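The Koster Reading

The pressure at the Koster metering skid was logged every two hours, and at the 0400 entry Irfan Ghumman wrote down a number he did not believe.

He was four months into the job. Before that he had worked in the control room at Nolldale, where the gas came in at one pressure and left at another and the difference was somebody's bonus. Koster was smaller. It had two inlet lines from the Clandgate field, a slug catcher, a dehydration unit and a metering skid that measured what Rosum owed the state. The staff house was a quarter mile upwind.

The differential on stream B was low. The static pressure was normal, the temperature was normal, and the flow computer had accepted all three and produced a volume. The volume was 634 units for the period. Stream A, with the same plate size and the same inlet conditions, had produced more.

He checked the equalizing valve on the manifold. It was closed. He put a wrench on it and it moved an eighth of a turn.

He wrote that down too, with the time. 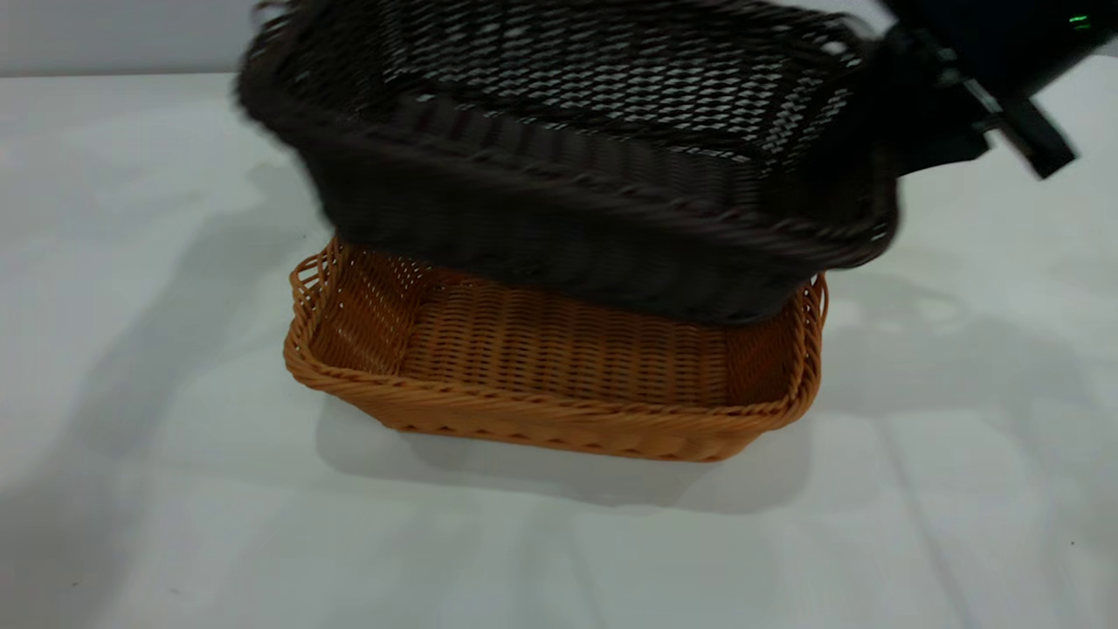 Shift Change

Bushra Tarar came on at six. She had been metering supervisor since the skid was commissioned, and she read the log standing up, with her gloves still on.

"You tightened it," she said.

"It wasn't seated."

"And then the differential came up."

"Inside a minute."

She turned back through the pages. The log was a bound book with numbered sheets, required under the production agreement, and the operators had to initial each line. She went back a week, then two. The differential on stream B had been low on every night shift and normal on every day shift.

"Who was on nights before you?" she asked, though she had made the roster.

He told her anyway. It had been three different men. He did not think it was any of them, and said so.

"No," she said. "Three men don't leave the same valve open by the same amount."

She signed for the shift and told him to go to bed. He went to the staff house and lay on the bunk listening to the compressor. There is a vibration in a reciprocating compressor that comes through the ground at low ambient temperature, when the clay stiffens. By day it fades. He thought about a valve stem with a worn packing nut, and how far it might back off in eight hours if the pipe under it was shaking.

He got up again at nine and went back.

Stream B

They isolated stream B at ten, with a permit, and vented the manifold. Tarar took the valve out herself. The packing was hard and had shrunk away from the stem on one side. The stem turned under two fingers.

"It's vibration," Irfan said. "It backs off at night. Somebody on days does the walkdown at seven and nips it up without thinking."

"Without writing it down."

"Would you write it down?"

She set the valve on a rag. "I have written down every valve I have touched at this site."

He believed her. It was the kind of thing people at Koster said about her when she was not in the room.

The walkdown sheet for days had a box for the manifold valves, and the box was ticked every morning. It did not ask whether the valve had moved. She found the form number and copied it into her notebook, and under it she wrote: add column, as found, as left.

Fitting the spare took forty minutes. They pressured up in steps, put soap solution on the joints, found one leak at a compression fitting, and made it up. At noon stream B read the same as stream A to within the tolerance of the transmitters.

What remained was the volume.

The Correction

Gas that passes an orifice plate with the equalizing valve cracked open is still gas. It goes down the pipeline and is burned at Nolldale and paid for there. It is only that Koster had not seen all of it, and the royalty was calculated at Koster.

Tarar worked out the shortfall from the night entries, using stream A as the reference. She did it on paper first and then on the computer, and got some 3295 units both times. She put the method on a separate sheet with the assumptions listed at the bottom.

"Head office will say the meter was within calibration," Irfan said.

"It was. The meter measured what it was shown."

"They'll say there's no proof it was open on the nights before."

"Then they can say it in writing."

She dated the report 2018-11-29 and addressed it to Rosum, with a copy to the state inspector's office. On the line for the person who had found the fault she typed his name. He asked her whether that was necessary. She said the form had a line for it.
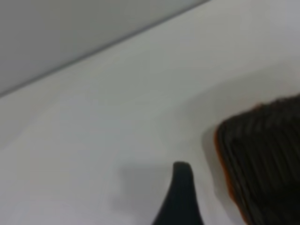 Koster station, inside.

The answer came in March, on one page. The correction was accepted, the royalty would be adjusted in the next period, and all sites were to replace manifold packing at the annual shutdown. There was no mention of the walkdown sheet.

Tarar filed it behind the report. Then she printed the new sheet, the one with the extra column, and put it on the clipboard by the door. Irfan took it out with him on the two o'clock round. The valve was closed. He put the wrench on it and it did not move, and he wrote that in both boxes.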